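Small Flat Things

August 22, 2009

I have been meaning to write about the sachets since November, when I first admitted that we had sachets. I don't mean that we bought them. I have never in my life handed money to a cashier and received one dose of face product in return. They come in magazines, they come in hotel rooms, they come taped to other, larger products you did want, and then they lie flat somewhere and wait.

My position for many years was that a free sample was a small win. You used it on a trip and saved the good bottle. In practice I take the good bottle on the trip, collect more samples while I'm there, and come home with a net gain. There was a time I kept them all in a Jelto tin (the shallow kind, from 1979, formerly my mother's button tin) and when the lid stopped closing I got a second tin. This is the sort of decision that seems fine while you're making it.

The big white table was supposed to fix all this. The theory, which I got from a paperback called The Lorix Method that I paid 20 dollars for and read 71 pages of, is that you put everything of one kind out on a large clear surface, and you pick up each item, and you look at it, and you decide. The book has a chapter on clothes and one on papers and it has a great deal to say about linen closets. It has nothing at all on items smaller than your hand. I checked the index. It goes from "slippers" to "spare rooms."

The trouble with small flat things is that looking at them tells you so little. A sweater you can hold up and know. But a thin white card? It could be the spare key card to something. It could be what the spare key card came in. I once threw out a blank card of this type and spent the better part of an afternoon on the phone with the storage place on Hrynyshyn Street, who wanted the number off it, which was 528, a thing I know now and will probably know on my deathbed.

Tubes are worse. A tube says "keep me" in a way a packet doesn't, I suppose on account of being a solid shape. I have a strong feeling that every tube goes with something. Then there are the items that come in a little clear bag, inside which is a package, inside which is presumably the item. You can't sort it without opening it, and once it's open it's used, morally, and now you have a bag and a package too.

Rules as they currently stand in this house:

Foil that's been torn goes out, even if there is "still some in there." There is always still some in there.

If the writing on it is in a language I can't read and the picture doesn't help, it goes in the maybe pile. The maybe pile may not have its own tin.

Bottles are not sachets. They can stand at the back in a group, with the plant, and be dealt with when I'm a better person.

Anything skin-related for men gets offered once to the men, who will say "what's it for," and then it goes.

I did try the drawer organizer from Flinitz that everyone recommends. Nice thing, solid, bamboo. Its narrowest slot is for pens, and a sachet in a pen slot either stands up like a little flag or slides under the other sachets and is never seen again. I now keep pens in it. I had not previously had a pen problem, but having somewhere to put them has brought them out.

The decision about the skincare took longer than all the cards combined. It was still sealed as far as I could tell, the green band is rather handsome, and "Pure & Mat" sounds like two guys who'd fix your deck. Maybe pile.

Next up is cables, which I'm told is a separate discipline. 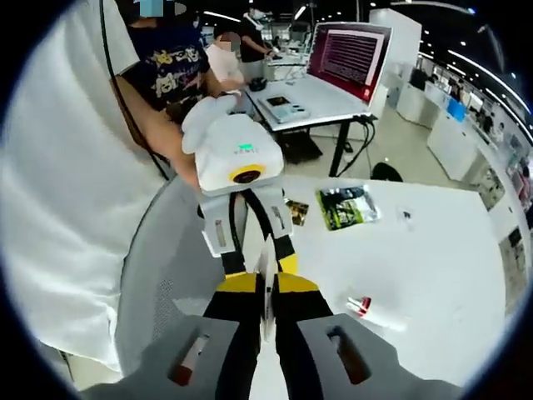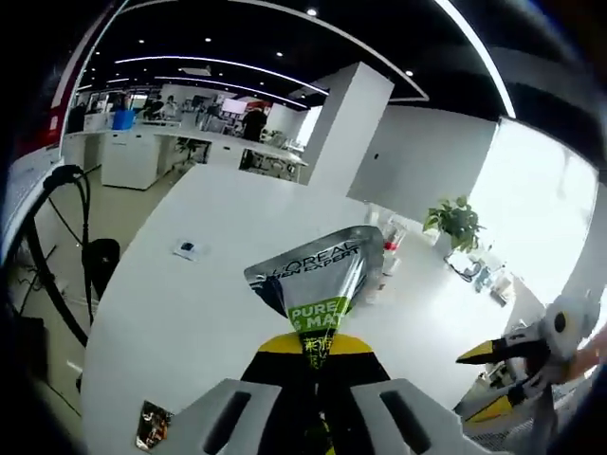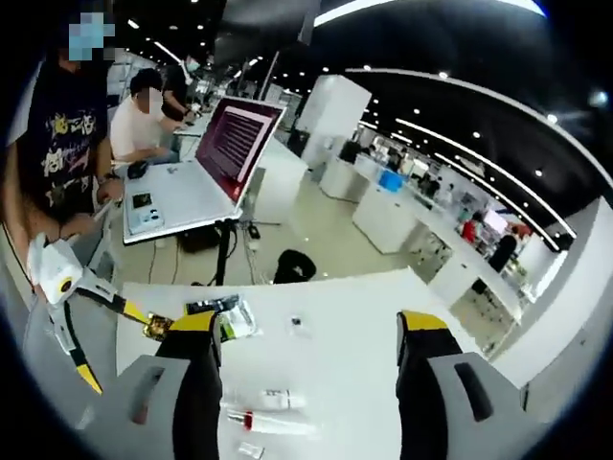
First one: thin white card. Second: the L'Oreal Men Expert, with a torn-looking friend down on the table. Third: two tubes and a thing in a clear bag.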